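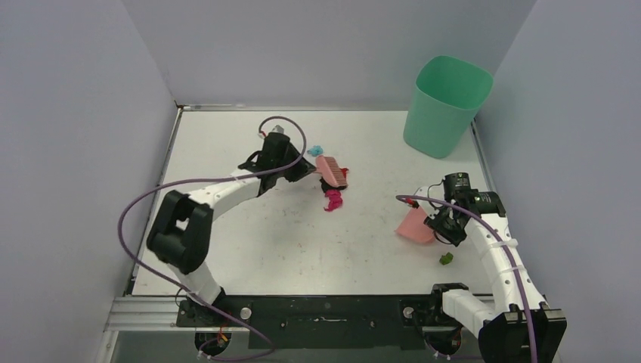
Small-Item Sorting and Bench Clearing: Progress Report to the Durkow Fund

Reporting period: to end of October
Grant recipient: Vesard Household Research, Ullard site

1. Work completed

The item library now holds 154 small household articles, each entered with a colour, a mass and a storage category. Grooming articles, small toys, soft scraps and cleaning tools are kept in separate bins. The Núñez layout sheet was adopted for all bench work in the second month.

Of the 600 clearing trials in the work plan, 500 have been logged. The remainder are scheduled for the next period.

2. Bench condition

The white tabletop is scuffed and carries specks and light stains across the middle. Wiping with a damp cloth and neutral detergent has been added to the closing routine. Resurfacing was costed and deferred; the metal edge strips would have to come off first.

3. Cleaning tools

A pink plastic dustpan has been used in the current layout. It has a raised rim at the back and sides, a shallow ridged interior and a hanging hole at the end of the handle. It is laid flat for bench work and stored on a hook.

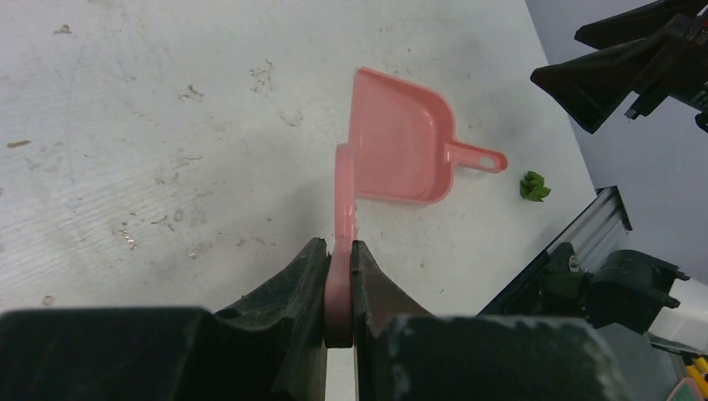

Does a marked tabletop affect the validity of the clearing trials?

Marks are noted on the layout sheet before each set and are not scored as items, so the results stand.

4. Expenditure

Consumables and replacement articles came to $4,000, within the approved line. No variation is requested.

5. Next period

Complete the outstanding trials. Revise the soft scraps category, which currently groups paper and fabric. Submit the updated item library with the final acquittal.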